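Notebook, May. Equipment plan for the produce picking cell 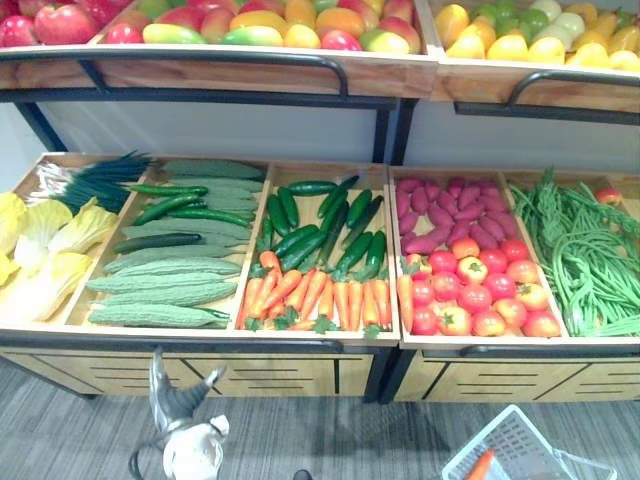 Started the shopping list for the second half of the year this morning and it got away from me in the best way. Murdo Skinner wants one page by the end of the month, and I have four already. The big question is still fingers versus suction, and after a morning at the display I'm firmly for fingers, plus money set aside for softer pads. Look at what we ask one hand to do: smooth cucumbers, warty bitter melons, carrots lying side by side with their tops still on, and then that tangle of long green beans. A suction cup might manage the tomatoes. I can't see it doing a thing with napa cabbage leaves. So the line item reads "finger sets, assorted" and I'll fight for it.

Pads. Nivico quoted 91 dollars a set for the soft ones, 13 sets minimum. That's 1,183 before shipping. Drasiveo has a stiffer pad with a ribbed face and will sell singles, so I'd like to get one of those in first and try it on carrots before we commit to the Nivico box. Lead time at Drasiveo is 14 days. If we order this week we can still have a result before the page goes to Murdo!

Reach. The upper bins bother me. There's a curved black rail on each one, and coming in over a rail to get at an apple is a different job from coming down on an open tray. Jardine sells a wrist extension that would give us a steeper approach (I love this thing, the drawing is lovely and simple), but it adds weight at the wrong end and eats into payload. Before spending anything: measure rail height against the bottom of the bin, then run the approach in simulation with and without the extension. Somebody remind me to borrow the long calipers.

Baskets. Cheap, and I keep forgetting them. The white ones with the gridded base are fine for carrots. I want a deeper one for the beans and the cabbage. Put down 200 dollars for baskets and a rack to hold them at a fixed spot, so we quit re-teaching the drop position every time one gets nudged.

Cable. Please, a proper dress kit. The loop at the gripper hangs lower than I'd like and I can picture it snagging on a tray divider. Clondell does a sleeve with clips, no quote yet. I've left the box blank on the sheet.

Real produce versus fakes: still open. Fakes keep forever and the budget likes them, but I don't trust grip numbers from a plastic tomato. My vote is fakes for teaching and fresh for the weeks when we measure. That makes fresh produce a running cost, and it has to go under consumables, which Murdo will want to see on its own line.

To do
- email Drasiveo, ask for one pad set and the hardness figure
- chase Clondell for the sleeve price
- rail measurement, upper left and upper right separately
- ask Jardine if the extension can be returned
- cut four pages to one (ugh)

4:40 pm. Jardine wrote back already. Returns are fine if it's unmounted, which doesn't help us much, but they'll send the CAD file for free. Simulation first, then.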